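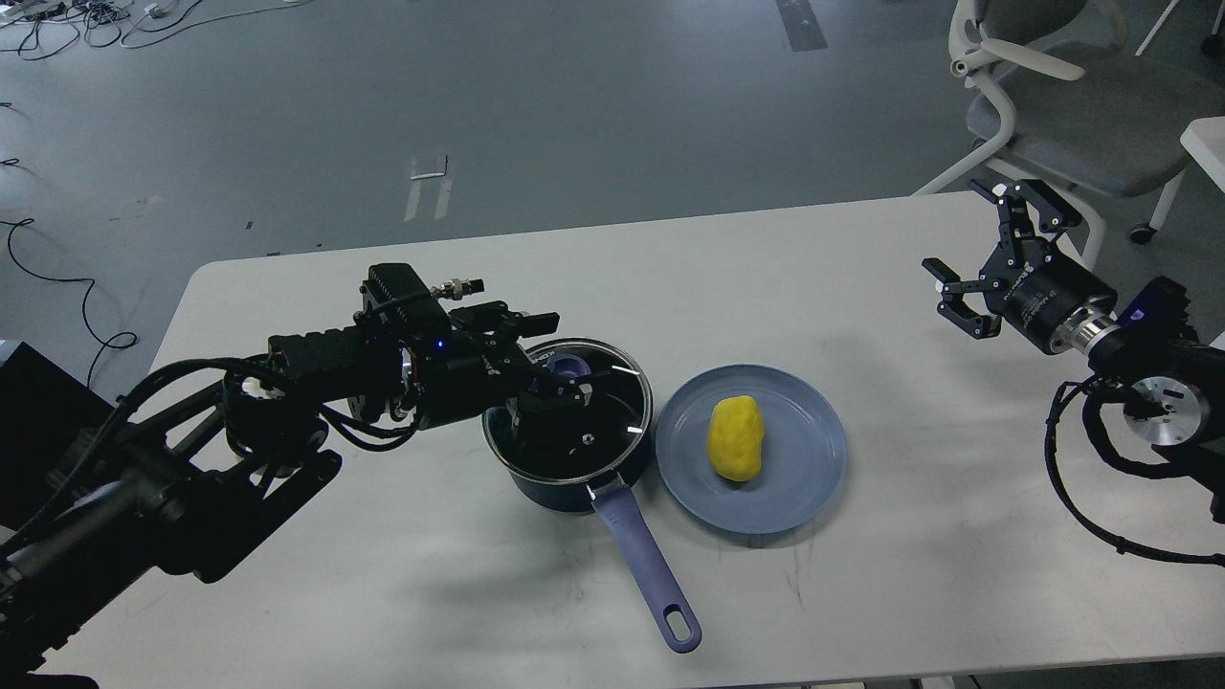 Do you need to take the lid off before you put the potato in the pan and then put it back on each time you check? Once the water is boiling, leave the lid mostly alone and check twice at the end.

I've been boiling potatoes in a small saucepan with a long handle for most of September. One potato, one pan, one plate. Posting what I do because Lavanya Sundaram asked.

Start in cold water. Cover the potato by an inch and salt it. Lid on, heat on high.

When it boils, turn it down to medium low and slide the lid over a little so it doesn't foam up onto the stove. A whole medium potato takes me 25 minutes. A big one can need 10 more.

Glass lids are worth having for this. I can see if the water is still moving without lifting anything. Mine is a Taltetti and the knob stays cool enough to grab for the first few minutes – after that I use a towel. 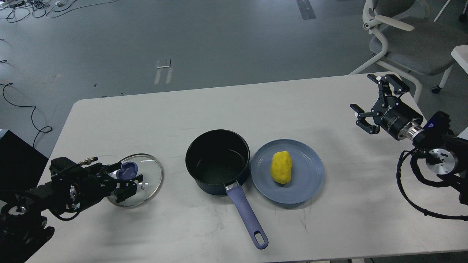

Lavanya Sundaram wants to know where the lid goes when it's off, as hers always drips on the counter. Tip it over the pan for a second first, let the water run back in, then set it down knob side up on a folded towel.

Handle goes where you won't bump it. I turn mine in toward the back of the stove once the burner is on.

To test it, push a thin knife into the middle. If it slides out by itself, the potato is done. If it grips, give it 2 more minutes and try again.

Drain it, put it back in the hot pan with no lid and let it steam dry. Then onto the plate. Butter and salt, nothing else tonight.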